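Section 4: Arranging the room

Use this section once the furniture has been unpacked and put together. It covers the placing of the Jallbridge side table, the office chair, the waste bin, the round table and the items kept by the windows. If the side table still has to be put together, go back to Section 3 and finish that first.

Two people should carry out steps 1 to 5. The remaining steps can be done by one person.

4.1 Before you start

Sweep the wooden floor and go over it with a damp, well-wrung cloth. Let it dry fully. Grit under a table leg will mark the boards the first time the table is pushed.

Check that the felt pads from the Brirnar fittings pack (part 1517) are stuck to the feet of both tables. Press each pad for a few seconds. Replace any pad that slides or has picked up dirt.

Find the wall sockets and decide which ones need to stay within reach. It is much easier to change the plan now than after the tables are in.

Caution: Do not drag either table across the floor, even with the felt pads fitted. Lift it and set it down.

4.2 The wall side

The plain wall takes the side table and the chair. Keep them along the same wall so that the middle of the room stays open for standing and walking about.

1. Carry the side table to the wall, holding it by the frame under the top. Do not lift it by the edge of the top.

2. Set it down with its long edge towards the wall. Leave a gap the width of the skirting board and a finger more, so that the top does not rub the paint.

3. Press down lightly on each of the 4 corners in turn. If the table rocks, turn the adjustable foot at the low corner until it stops.

4. Place the office chair to the left of the table, with its back to the wall. Leave enough room between them for someone to sit down without knocking the table.

5. Raise or lower the seat with the lever on the right-hand side. Your feet should rest flat on the floor.

6. Stand the waste bin on the floor beside the chair. It should be within arm's reach of the seat, and clear of the castors.

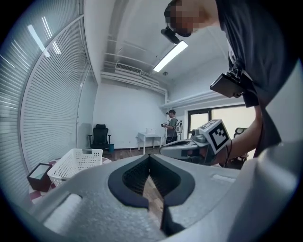
Fig. 7. Wall side of the room: small white table, mesh-backed office chair and teal waste bin.

Note: The side table is meant for light items such as a small box, a notebook or a cup. It is not a seat or a step. Heavy goods should go on the floor or on a shelf fixed to the wall.

Note: If the chair tends to creep on smooth boards, fit the Zaidi soft castors in place of the hard ones. Pull each old castor straight out and push the new one in until it clicks. Do not use oil or grease on the stems.

Liners for the bin should be folded over the rim by no more than the width of your hand. Longer liners catch in the castors when the chair is rolled back.

4.3 The window side

The window side takes the round table and the loose storage. Work from the windows inwards, and leave a clear way to the blinds.

7. Check the blinds before putting anything beneath them. Raise and lower each one over its full height. If a slat catches, lower the blind fully, straighten the slat by hand and try again.

8. Carry the round table to the windows and set it down where its edge will not touch the glass or the blinds.

9. Lay the cloth over the table and pull it until the overhang is even all round. A checked cloth is easy to line up – turn it until one row of checks runs with the window sill. Make sure the hem stays clear of the floor.

10. Put the plastic basket near the foot of the windows. Keep a hand's width between the basket and the glass so that the bottom of the blind can come down freely.

11. Small boxes can stand next to the basket. Do not stack them higher than the rim.

12. Walk along the windows from one end to the other. If you have to step over anything to reach a blind, move it. 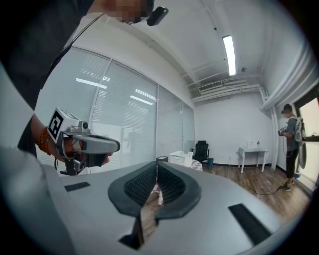

Fig. 8. Window side: white blinds, basket, and round table with its pink-and-white checked cloth. The chair and bin are further to the right.

Caution: Keep blind cords and chains out of the reach of young children at all times. Wind any loose cord round the cleat on the window frame.

Caution: Do not place candles, heaters or hot dishes on a covered table under a blind.

Direct sun will fade a printed or woven cloth. Turn it by a quarter each month, or close the slats during the brightest part of the day. The cloth can be washed with other light colours. Hang it to dry and iron it slightly damp.

4.4 Floor, cables and air

Any cable that crosses the floor should be dealt with last, when the furniture is in its final place.

13. Run each cable along the skirting board wherever it will reach. If it must cross open floor, take the shortest line and cover it with a Grorix floor strip.

14. Press the strip down from one end to the other, keeping the cable in the channel. Do not use the strip on a floor that is still damp from cleaning.

15. Check that no table foot or castor stands on a cable.

If there is an air-conditioning unit on the wall, do not put tall furniture under it. The flap needs to open fully, and you will want to get at the filter from a stepladder. Light papers left on the side table may blow off when the fan is on its highest setting. A small box on top of them is enough to hold them.

4.5 Final check

Go round the room once more and make sure of the following.

Both tables stand firm when pressed at the edge.
The chair rolls back without hitting the bin or the side table.
Every blind goes up and down without touching the basket or the cloth.
The way to the door is clear, and the door opens fully.

Check the table fixings again after 3 weeks of use and tighten any that have worked loose. Use the hexagonal key from the fittings pack and stop as soon as the screw is snug. Over-tightening will strip the thread, and a stripped leg has to be replaced as a whole.

Keep the key and the spare felt pads together. Replacement pads can be ordered under the part number given in 4.1.

For cleaning the table tops and the chair mesh, see Section 5.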